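Counting the Episodes That Count: A Talk with the Data Lead at Calerard 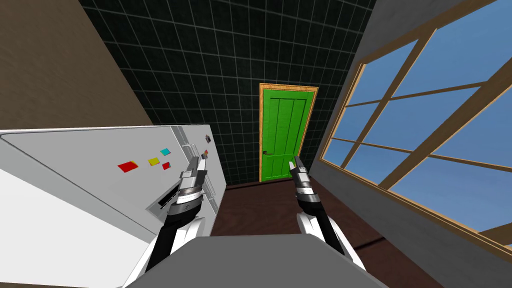

The first thing the data lead at Calerard wants to settle is the unit. "People ask how many hours we have," she says. "Hours are a poor measure. We keep episodes. An episode starts from a reset and ends when the task is done or the operator gives up."

Calerard builds training sets for two-armed mobile robots, and most of its episodes come from simulated kitchens. Her group works on one task family at present: opening and closing things. That covers refrigerators, cabinets, drawers and room doors. The set released to partners in October, under the name Skivard, holds 1159 episodes. She would have preferred fewer.

"We had a target of 800 and the operators passed it early," she says. "Then we reviewed them and found that many of the extra ones were near copies. Same approach, same grasp height, same speed. They add storage and very little else."

Each episode is driven by a person. The operator sits at a desk with a pair of hand controllers and steers both arms at once, while the simulator logs joint positions, gripper opening and the rendered views at every step. A second person reviews the replay later and assigns a label. The two roles are kept apart, and operators do not label their own work.

Asked what the reviewer looks for, she lists contact first. A finger that passes slightly into a handle is a fault in the physics, and the episode is dropped even when the door opens. Next comes hesitation. "A short pause before the grasp is fine. A long one teaches the policy to wait, and it learns that very well. We trim pauses at the start of the episode, but we don't trim in the middle. If you cut the middle, the arm jumps."

Variation is handled by Kapoor, the in-house tool that changes the room between resets. It swaps wall tile, floor color, door finish and the look of the window, and it moves the robot's starting position within set limits. Some of the results are ugly. She has no objection to that. "The policy has no taste. What I care about is that the handle is reachable and the hinge is on the side the file says it's on. We had a batch where those two disagreed. It took a week to find."

The starting position causes more trouble than the decor. With the base too close to a refrigerator, the door swings into the forearm and the operator has to back up, so the episode becomes a driving example with a bit of door at the end. With the base too far away, the arm reaches full extension and the wrist has no room left to turn. Her group now checks reach before the operator is given control, and a bad start is thrown out without being recorded.

Failed attempts are another matter. Skivard includes 400 of them, each marked with the step at which things went wrong. Partners have argued over whether they belong there. "Some train only on the successes, and that's a reasonable choice," she says. "Others use the failures to train a separate model that scores attempts. I would rather ship them with a label than have someone ask for them after we've deleted them."

She is careful about what the simulated set can support. Seals on a real refrigerator resist and then release suddenly, and the current door model treats that as a constant force. A revised model is being tested under the name Drikar, with resistance that falls off over the first part of the swing. Early replays look better to her reviewers, though she has no transfer results she is willing to quote.

The next release will add drawers with poor runners and room doors that need the lever held down while the base moves. The second of those requires both the arm and the wheels, and the operators have asked for a foot pedal. Two are on order.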